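Filed under: Grad School, Audiology, Coursework
3 min read

The second-year hearing science sequence at Allalmont changed this fall, and a few people applying to the program have written to ask how it works now. I finished the first half in November. These notes cover the calibration lab and the way it is graded.

The old version had one long lab report at the end of the term. The new version has 2 shorter ones. The first is on audiometer calibration and the second is on room noise. Both are done in pairs, but each student writes up the results alone. The department moved the lab from the main building to the Cormier annex, a 34-minute bus ride from the Fallport campus if you make the connection at the library stop. If you miss it, plan on most of an hour.

Calibration is slow work. You check the output level at each test frequency, write down the difference from the target, and apply a correction if one is called for. We started at 1000 Hz, went up, then came back down and finished at 500 Hz. My first set of readings was off by a steady amount at every frequency. The cause was a wrong reference value I had typed into the spreadsheet. A steady error across the board is nearly always a bookkeeping error, and I should have looked there before redoing the measurements.

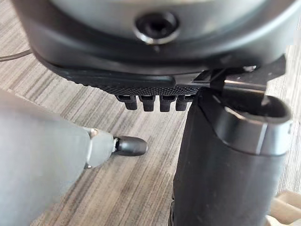
Do you need a physics background for the calibration lab?

Algebra and a working grasp of logarithms are enough. The course spends its first weeks on decibels, and the lab manual repeats the formulas at the start of each section. Students who came from linguistics or psychology did about as well as the engineers in my group.

The write-up is where most of the points are. Method and results count for half the grade. The other half goes to the error section, which has to name each source of uncertainty and give a size for it. "Human error" earns nothing. My partner and I lost points for leaving out earphone placement, even though we had repeated readings that would have let us estimate it.

Scheduling runs through Travonow, the booking system the clinic also uses. Slots open at 7 a.m. and the afternoon ones go first. A canceled slot does not show up as free until you reload the page, so reload it.

The room noise report is next. It uses the same template with one added table for octave bands. I have the readings for the small booth and still need the ones for the large booth.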